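Splinting wing fractures in wild wood pigeons -- group report

Meenakshi Naidu and Ravindran Varma
Handed in 4th November

What we set out to do

Wanted to find out if the type of bandage makes any difference to how well a broken wing heals in wild pigeons. The Trerkdale rescue let us go through their records and spend most of August helping with the cleaning and feeding. We did not treat any birds ourselves, all handling was by the staff or the visiting vet.

Pigeons were picked because Trerkdale gets so many of them. We did think about gulls but gulls bite and the records were thinner.

Background (short)

A bird's wing bone is thin walled and light, and some of the bones are hollow and joined up with the air sacs. So a break tends to splinter. A bad one can go through the skin, then you have infection to worry about as well as the break. The usual first step is to fold the wing against the body in its natural resting position and wrap it, often in a figure of eight, so the joint above and the joint below the break both stay still. Too tight and the bird can't breathe properly, because birds have no diaphragm and need to move the breastbone to get air in. Too loose and it just slips off in the night. We saw that happen.

Wraps also can't stay on too long. The joints stiffen and the skin flap at the front of the wing shortens, and then the bone is fine but the bird still can't fly.

The records

Trerkdale had 201 pigeon admissions in the period we looked at. Of those, 33 had a wing fracture written down clearly enough for us to use. The rest were cat attacks, window strikes with no break, canker, young birds picked up by people who meant well, and a fair few cards where the handwriting beat us.

From each usable card we took down which bone was broken, open or closed, what wrap was used, how often it was changed, and what happened in the end. "Released" was counted as a good result. We know thats not perfect. No one follows a pigeon home.

Two kinds of wrap turned up. The older one is plain gauze with tape over. The newer is a stretchy self-sticking bandage, the Harkano one, which the centre switched to part way through. One card said only "bandaged" so we left it as unknown.

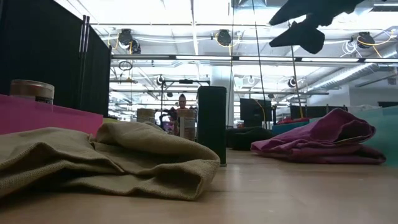

Second problem was that the wraps were not given out at random. The worse breaks came in during the gauze years, or at least they look worse on the cards. Maybe people just wrote more back then. Either way we can't compare the two groups straight and we should of seen that before we started.

What we found

Breaks in the middle of the bone did better than breaks near a joint, whichever wrap was used. This was the clearest thing in the whole set. Breaks close to the elbow hardly ever ended in release.

Closed breaks did better than open ones. Expected.

Stretchy wrap was changed less often. Fewer notes about slipping. More notes about feather damage though, mostly when it had been pulled off in one go. Staff now snip it down the side first.

Wrap type against release -- no clear difference. We tried leaving out the open breaks and looked again, still nothing we would want to stand behind.

Time from being found to being seen might matter more than any of it. Birds brought in the same day look better off, but the finder's date was missing on a lot of cards so this is only a hunch.

One bird in more detail

Ring note says Văduva, after the street it was found on. Closed break of the ulna, radius still whole. That is about the best wing break to have, as the good bone acts as a splint for the other. Wrapped for nearly 3 weeks, with the wing gently stretched by the vet at each change. Then a small indoor cage, then the long flight pen. First try in the pen it flew low and tipped to the left. Got better. Released from the Pravmont side of the hill.

Things we would change

Agree the record card before the season starts. A tick box for which bone, and another for how near the joint.

Ask finders for the date and time at the door.

Weigh the birds at every wrap change. It was only done for some, and weight loss seemed to come before the birds that died, though we can't show it properly.

Who did what

Meenakshi: records, tables, background. Ravindran: flight pen notes, the case above, typing up. Tables are in the appendix, table 2 has been corrected since the draft.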